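Stunbridge robotics group puts two grippers through the same job, and the simple one isn't the winner I bet on

Stunbridge, January 2020

For release now

I've been comparing robot hands for a living for 11 years, and I still get excited when a new round of tests starts. So I'm very happy to share the first results from Mallet, our side-by-side trial of grippers in simulation, which we're opening up to anyone who wants to poke at it.

Some background first. People write to us all the time (usually on a Friday afternoon) asking which gripper they should buy. Our answer used to be a long sigh and a phone call. Everybody tests their own hand on their own objects, with their own controller, and then posts the best clip they have. You can't compare any of it. Back in December we sat down and agreed to fix one small corner of that problem: same simulated room, same furniture, same objects, and only the hand changes.

The furniture is a small wooden chest of drawers. The object most folks ask about is the crab. I picked it, and I'll defend it to anyone! A crab is all legs and claws, it has hardly any flat sides, and it gives a gripper a dozen ways to grab the wrong part. If your planner only ever sees blocks and cans, the crab is going to teach you something. 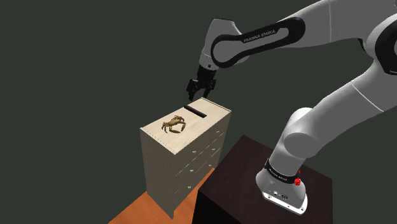
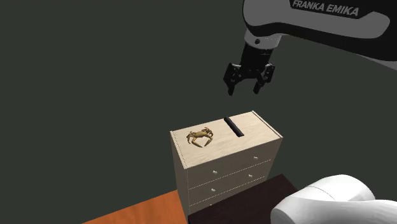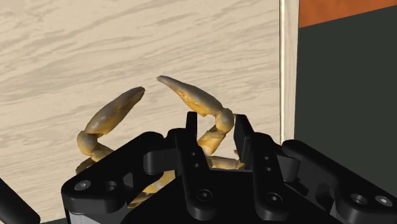 Ewan Drummond

We ran 4,000 simulated attempts over 5 weeks, split evenly between a plain two-finger parallel gripper and a multi-fingered one. The controller was Zundo, which is our own and which we've released with the rest. Each attempt started with the arm in a slightly different pose and the crab turned to a different angle on the chest.

I had my money on two fingers. They're cheap, they're easy to model, and there isn't much to go wrong. On the drawer knobs they did great, and I'd still choose them for that job any day. On the crab, though, the multi-fingered hand came out ahead by a wider margin than I expected. It can close around the shell from several sides, and a claw sticking up in the air doesn't bother it much. The two-finger hand kept going for a leg, and a leg is a lousy handle.

Where the bigger hand lost points was time. It took almost 4 times as long to plan a grasp, and it bumped the chest more often on the way in. If you're clearing a shelf against the clock, you may not care how nicely it holds a crab.

My colleague Cameron Strachan built the camera side of the trial, and he has his own finding to report. "We moved the viewpoint around a lot, and the close-up views were harder to use than I'd hoped," Cameron said. "Once the fingers are in front of the crab, you're guessing at the rest of it. I'd take a second view from higher up over a sharper picture every time."

I agree with him, by the way, though we argued over it for most of a week.

Please remember that all of this is simulation. Contact between a finger and a thin leg is tough to model, and I wouldn't use our scores to sign a purchase order. Our partners at Cirance plan to repeat a smaller set on real arms later this year, and we'll publish those results whichever way they go.

The Mallet release includes the room, the chest, all the objects, the Zundo settings and the full log of attempts, failed ones too. It's free for schools and research groups. Companies can use it as well, but we'd like to hear what you're testing, so drop us a note first.

If you make grippers and want yours in the next round, send us a model file and a joint description and we'll do the setup. Reporters who want to talk can ask for me or Cameron through the Stunbridge press desk. I pick up my own phone and I will talk about the crab for as long as you let me.

Press contact: Ewan Drummond, Stunbridge
Technical questions: Cameron Strachan, Stunbridge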